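3.2 Planting trials and end effector selection

Figure 2. Both hands of the Nodeck platform, the one on the right holding a black fabric-covered object.

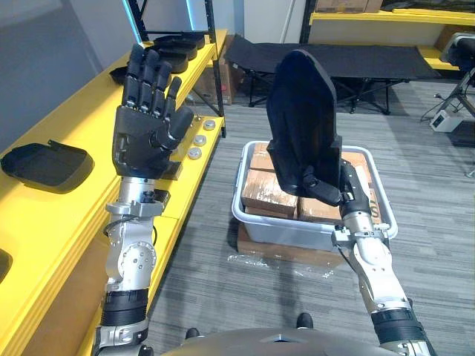

Seedlings of lettuce and chard were raised in trays under cover and moved to open beds at the Busel site in September. Each bed held 60 plants, set out by hand on one half and by the platform on the other, with the same spacing and the same depth of planting hole. Soil was raked and watered the evening before. The main source of damage in earlier work was pressure on the stem just above the root plug (Zupan and Ristić), so the choice of hand mattered more than the choice of arm. The long, segmented fingers and folded thumb of the left hand in Figure 2 allow the plug to be held from the sides while the stem stays clear of the palm. Plugs were lifted only after the tray cells had drained for 13 minutes, as wetter compost tended to crumble at the corners.

Losses were recorded at 21 days. A plant was counted as lost if the growing tip had died or if the stem had folded at soil level; slug damage was noted separately and left out of the comparison. Across all beds, 119 plants were lost, with the larger share in the chard. Most of these stood in the two beds nearest the hedge, where the soil dried out first, and the pattern was alike in the hand-planted and machine-planted halves. We therefore treat bed position as a separate factor in Section 4.

Two compost mixes were used, Voicu and Zarnex. The Zarnex plugs held together better on lifting but were slower to root into the bed, and several could still be pulled out whole at the final count. No feed was given during the trial. Beds were weeded every Wednesday with a hand hoe, keeping a clear strip on each side of the row.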